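Ticket 2910: Taught route drifts toward left edge of path
Product: Woro ground unit, teach-and-repeat mode
Opened by: Gion Pichler
Site: Pornar test path
Opened: February 14, 2020
Status: Open, waiting on vendor

Pichler:
The manual says drive the route once by remote and the unit will repeat it. I drove it once by remote and it didn't. I then drove it 16 times, same start mark, same speed setting, and trained on all of them. On playback it starts fine, then pulls left at the fence. I hit the stop before it reached the grass. Did six playbacks, and it pulled left in every one.

Wheel calibration done before the first drive. Tire pressure checked. Logs attached. Please don't tell me to do the wheel calibration.

Woro support:
Thank you for the report. Could you repeat the wheel calibration and send a still from the fixed camera that covers the taught section? We'd also like to know what changed on site after January, when the earlier route was accepted.

Pichler:
Calibration repeated. Same numbers to the second decimal. Same pull.

As for what changed, the earlier route was on the other side of the site and had no fence on it, so I don't see what comparing them gets us. Still is below. The stretch I care about is where the mesh panels come in from the left.

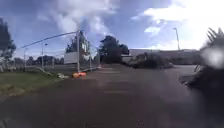
Fixed camera, taught section. Orange base block at the foot of the tallest fence post.

Woro support:
Our engineer thinks the mesh is the likely cause. The planner may be treating see-through panels as open ground. She also noticed shadow across the near asphalt and asks whether all the drives were done in the same light. Her suggestion is to record more demonstrations at different times of day. Customers usually see good results with 2,000 or more short segments.

Pichler:
2,000 segments. The sales sheet said one drive.

I can believe the mesh part. I can't believe more driving fixes it. If the planner reads the fence as open ground, I can steer past it all month and it will still read it as open ground. And my drives all stay on the asphalt, so where is it learning to go left?

One thing I will own up to. On remote I steer with my thumb and I correct late. Replaying my stick log, there's a small left input just before the block on most of the drives, then a right input to undo it. If training smooths out the second one and keeps the first, that would look a lot like this. Can someone check that before I record anything else?

Woro support:
Passed to the learning team. As a workaround, please try Shetty mode (operator walks the unit through by the handle, stick disabled).

Pichler:
Tried it. Three walks, one playback. It pulled left later and less. I'm not calling that fixed on one playback. Leaving this open until somebody has looked at the stick logs.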